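Week 2 notes - Surfaces and clutter

Hi all, notes from the Zandari short course, tidied up a bit (my handwriting on the board was shocking, sorry!). Musa Okeke is taking the next session while I'm in Rilham, so send your homework to him.

We started with the one rule I do bang on about: clear the middle, then work outwards. A table you eat at needs its centre free, and the bits and bobs can live along the far edge as long as you can still wipe between them. Busy patterns are sneaky - crumbs vanish into a veined top, so run your hand over it as well as looking.

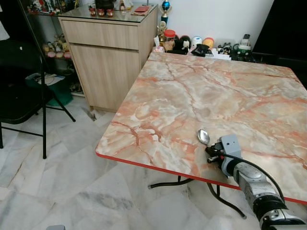
Fig. 1. Marble-patterned table, keepsakes and phone along the far edge, one spoon still out.

Have a go at sorting what's on that far edge. Which things would you leave within reach, and which would you move over to the cabinet or the glass shelf? Chibuzor argued hard for keeping the soft toys together on the shelf, and I've come around to it. The phone I'd leave alone.

Homework: pick one surface at home and give it 20 minutes, no more. Jot down anything you couldn't find a home for, and bring the list along. Favourite colours and sizes of storage tub can wait until May, when we do cupboards.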